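When a Robot Joins the Burger Line

Wuvum is a company that teaches robots kitchen jobs. Its practice robot, Irna, learns with a toy burger before it gets near a real one. The toy parts stand in clear holders, ready to be stacked.

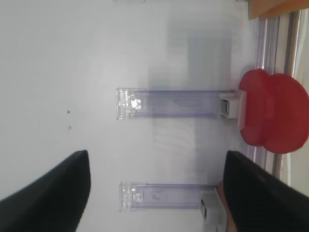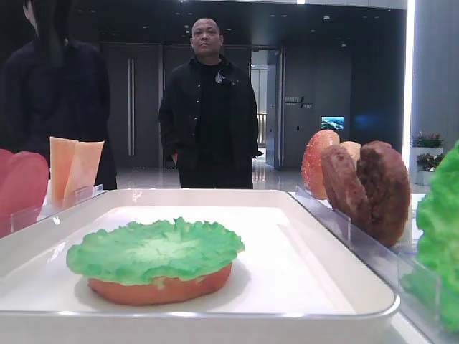
Stacking is the same job again and again. At the Erell lunch kitchen, workers used to build 223 burgers by hand before 2 p.m. Now a robot does most of the stacking – but people still cook, check the food and talk to customers.

Some jobs changed. Three workers learned to clean the robot and fix small problems. The training took 14 days.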